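Stustovley Orchard Water Use, data card

Monthly irrigation and yield records for 108 pear and apple blocks in the Mohamedi valley.
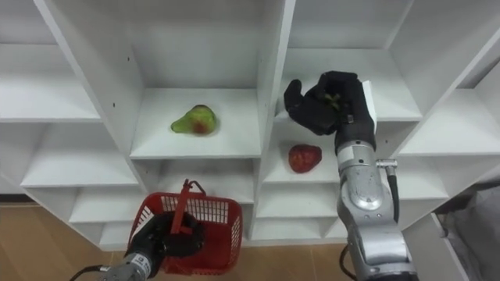
Beatrice Ondieki writes that the August meter readings look low next to the rainfall table. They are kept as supplied.

Fields: block, crop, litres, yield_kg. There are 539 rows.
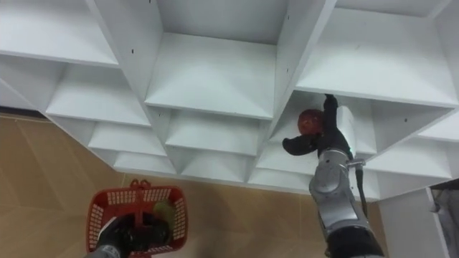
Known gaps

Two blocks have no yield. 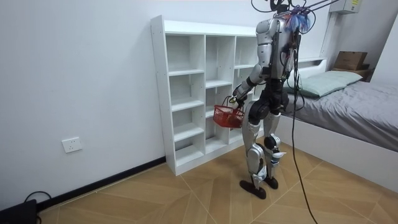 Yield is weighed at the shed, before grading. Fruit left under the trees isn't in it. A small red basket like the one by the lower shelves is below the scale's minimum, so part loads are pooled.

Cite the version used.

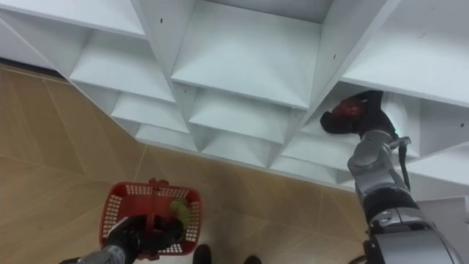 Prestia Catchment Data Team

Send corrections with the block number.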